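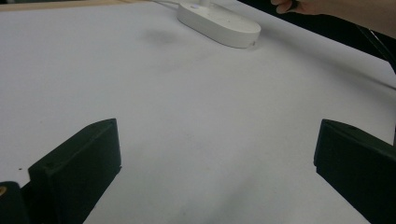
Tirnholm, September

4. Results from the first intake

Figure 1. The gripper's two fingers over the white paper covering of the tabletop.

Of the 68 student pilots who entered the Prornico pathway at Tirnholm, 40 had moved on to multi-engine training by the time we closed our records. We were delighted by that figure, and a little surprised – the pathway asks students to commit to a regional carrier while they are still learning to hold a steady circuit, and we had expected more of them to wait.

The intake logged 705 dual hours in the period studied. Most were flown early in the morning, when the crosswind on the short runway is at its lightest. Students who began at 6 a.m. lost fewer lessons to weather than those booked after lunch, and their instructors also wrote longer debrief notes. We did not set out to look at debrief notes at all, but they became the richest source in the study. A good one names the moment a student fell behind the aircraft and what the student said about it afterwards.

Line mentoring was the other bright spot. Each student was paired with a first officer from Sembiring or Tala, and the pairs met on the ground at times they chose themselves. The Sembiring pairs mostly talked about procedures and checklists, while the Tala pairs spent far more time on rosters, commuting and what a first winter on the line feels like. Students valued both, and several asked to swap partway through so they could hear the other side!

We can't yet say whether mentoring shortens the time to a first line check. The two carriers record that milestone differently, Sembiring from the date of hire and Tala from the end of ground school, and our attempts to line the two up left gaps for the students who changed bases. Section 5 sets out the method we used for the remaining records and the checks we ran on it.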